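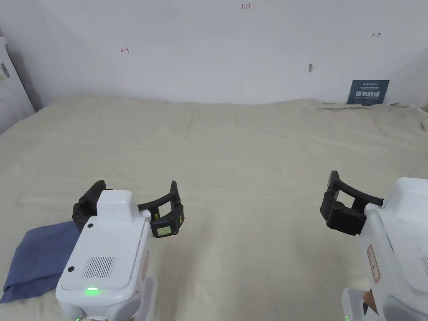

News > Press Releases > 2018

Print this page | E-mail this page

Valthorpe Adds Folding and Linen Care to Its Home Skills Course

VALTHORPE, 14 July 2018 - The Wamo Center will add a unit on folding and linen care to its home skills course this October. The unit runs for 4 weeks and has room for 48 people.

Classes will cover folding shirts, towels and fitted sheets, sorting a linen closet, and storing blankets between seasons. Each student works on a wide surface covered with a plain sheet, which keeps clean laundry off the bare top and stops it from sliding.

"Most of the people who sign up have been folding clothes their whole lives and still don't like doing it," said Abelardo Pacheco, who runs the course. "We start with one piece of cloth and a flat surface. Fitted sheets come in the second week."

Kiprono Langat will teach the evening group. He worked in the laundry of the Betancur Hotel before joining the center last year. Daytime classes will be led by Yeison Marulanda.

The fee is $30 and includes a printed folding guide. Students should bring one fitted sheet and a few items from their own closets. Towels and practice cloths are provided.

Sign-up is open now at the front desk on Ladent Street. Places left over will be offered to people on the waiting list for the sewing course. Parking is free behind the building after 5 p.m.

Contact: Hernán Mosquera, Press Office, Wamo Center, Valthorpe | © 2018 Wamo Center | Back to top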